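Yazzie will not get a third season

Lenex has canceled Yazzie, its desert-town mystery series, after two seasons and 13 episodes. The streamer confirmed the decision in a short statement this week, and the show's official accounts posted a thank-you note to viewers a few hours later. The second season finished in November on a cliffhanger, and there are no plans for a movie or a wrap-up special.

For anyone who missed it, Yazzie followed a county records clerk who finds a deed to a town that doesn't appear on any map. The first season was seven episodes and stuck closely to that idea. The second had six and wandered a good deal further, with a flood, a missing school bus and a long subplot over water rights that took up most of the middle. Reviews were kinder to the first season. This newsletter liked the second one better, mainly for the bus episode, but we were in the minority.

Lenex doesn't release full viewing numbers, so it is hard to say how badly the show was doing. It spent one week in the service's top ten when it premiered and did not return to the list when season two arrived. The new episodes also went up all at once, at 3 a.m. Eastern, with very little advertising. The trailer came out only nine days before.

The cost probably didn't help. Yazzie was shot almost entirely on location, and the production built a main street of 13 storefronts for the pilot. Those buildings were still standing at the end of the second shoot. The production company, Memach, says the land lease runs through next spring and that it hasn't decided what to do with the set.

Memach also says it is offering the show to other services. We would not get too hopeful about that. Lenex holds the first two seasons under a long license, which means a new home would be paying for season three of a series its own subscribers couldn't start from the beginning. A few shows have been moved under those conditions, but it is rare, and they usually had a bigger audience to bring along.
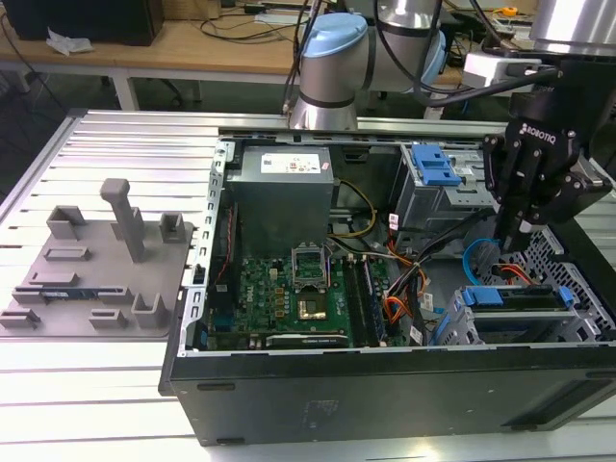

The fans are trying anyway. A petition asking for one last season had passed 3,000 signatures when we put this issue together, and a fan site has been running a rewatch with a new discussion thread each night at 8. The thread for the season one finale had 337 comments the last time we looked. Most of them were arguing over whether the clerk's brother knew about the deed before the dinner scene. (We say he did. He puts the envelope away before she sits down.)

The writers had a third season mapped out before the decision came down. According to the thank-you note, it would have picked up the morning after the flood and stayed with the town council for the whole run. The note doesn't say who was driving the bus, and it doesn't promise to. Viewers asked for the outline to be published, and so far the account hasn't answered.

If you want to watch the show, both seasons are staying on Lenex for now. The first episode is 84 minutes long and can be watched as a movie – it has a real ending, apart from the last two minutes or so. People who can't stand an unresolved story could stop at the end of season one, which closes off the deed plot and leaves only the sheriff's business hanging.

Two other Lenex shows are still waiting to hear. The hospital comedy Clostasis ended its first season a month before Yazzie came back, and its cast options have been extended, which usually means that a decision is still being made. It's a much cheaper show, filmed on two standing sets with a small cast, and it did better with reviewers. The service's baking competition is also undecided, although its host has already mentioned new episodes twice on the radio.

We'll have the spring schedule in the next issue, along with reader mail on the Clostasis finale. Letters about the elevator scene are closed – we have plenty.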